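1/
아스팔트 표층의 미끄럼 저항과 소음에 대해 몇 번에 나눠 적는다. 도심 구간, 제한속도 50 이하 기준. 고속도로 이야기는 뺀다.

2/
노면 조직은 파장으로 구분한다. 0.5mm 미만은 미세조직, 0.5mm에서 50mm까지는 거친조직. 미세조직은 골재 표면 자체의 까끌함이고, 거친조직은 골재와 골재 사이의 요철이다. 저속 마찰은 거의 미세조직이 결정한다.

3/
그래서 도심에서는 골재의 마모 저항이 우선이다. 석회암 골재는 시공 직후 수치가 괜찮아도 교통량이 많으면 빨리 닳아 반질반질해진다. 같은 입도라도 암종에 따라 몇 년 뒤 값이 벌어진다.

4/
거친조직은 배수와 관련된다. 속도가 오를수록 타이어 밑의 물이 빠져나갈 시간이 줄고, 이때 요철 깊이가 모자라면 마찰이 급격히 떨어진다. 시속 50 이하에서는 이 효과가 작다. 작다는 것이지 없다는 뜻은 아니다.

5/
측정법. 모래나 유리구슬을 원형으로 펴서 지름을 재는 체적법이 제일 싸다. 부피를 면적으로 나누면 평균 깊이가 나온다. 레이저 프로파일러 값과는 환산식이 따로 있으니 두 값을 한 표에 섞어 쓰지 말 것. 보고서에서 자주 보는 실수다.

6/
진자식 시험기는 점 측정이다. 차로 전폭을 대표하지 못한다. 바퀴 자국부와 차로 중앙부를 따로 재고 따로 적어야 한다. 노면 온도 보정도 잊지 말 것. 8월 한낮 값과 새벽 값을 그대로 비교한 자료를 본 적이 있다.

7/
소음. 정속 주행 승용차는 시속 40 근처부터 타이어 소음이 엔진 소음을 앞선다. 전기차는 이 교차점이 더 낮다. 최대 골재 치수를 줄이면 타이어 진동에 의한 저주파 성분이 준다. 대신 거친조직이 얕아지므로 4/의 조건과 맞바꾸게 된다.

8/
Skurkell 구간 자료를 예로 든다. 연장 833m, 개질 바인더를 쓴 소입경 표층. 3년차 조사에서 소음 저감 효과는 시공 직후의 절반 이하로 내려갔다. 공극 막힘이 주원인으로 적혀 있는데 코어 채취 위치가 전부 갓길 쪽이다. 바퀴 자국부 자료가 없으면 결론을 그렇게 쓰면 안 된다.

9/
Gulyás 구간은 443m로 짧다. 짧은 구간의 문제는 양 끝 이음부다. 이음부 단차에서 나는 충격음이 측정 구간에 섞이면 표층 효과를 과소평가하게 된다. 앞뒤를 충분히 잘라내고 나면 남는 유효 길이가 별로 없다.

10/
정지와 출발이 반복되는 접근부는 별도로 봐야 한다. 종방향 전단이 한 곳에 몰리고 하중 재하 시간이 길다. 아스팔트는 점탄성 재료라서 같은 하중이라도 천천히 실리면 더 많이 변형된다. 소성변형이 정지선 앞에서 먼저 나타나는 이유다.

11/
직선 주행부와 앞차 뒤에 붙어 있는 구간. 같은 표층 사양을 그대로 이어 까는 경우가 많다.

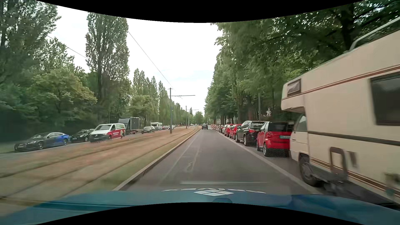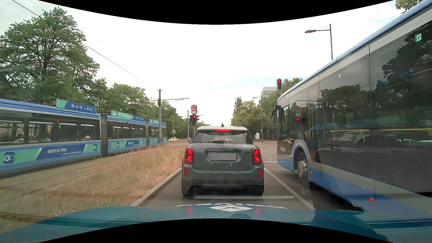
12/
접근부 대책은 세 가지 정도. 고점도 개질 바인더, 골재 맞물림이 강한 SMA, 반강성 포장. 반강성은 소성변형에 강하지만 균열과 보수 난이도를 감수해야 한다. 굴착 복구가 잦은 도로에서는 권하지 않는다.

13/
Uka라는 스프레드시트를 만들어 쓰고 있다. 입력은 체적법 깊이, 진자값, 노면 온도. 출력은 온도 보정값과 구간별 중앙값뿐이다. 행은 2000개까지만 받는다. 그 이상은 계산이 느려져서 막아 두었다.

14/
빠진 것: 배수성 포장의 동절기 거동, 차선 도료 위의 마찰. 도료 쪽은 자료가 모이면 따로 쓴다.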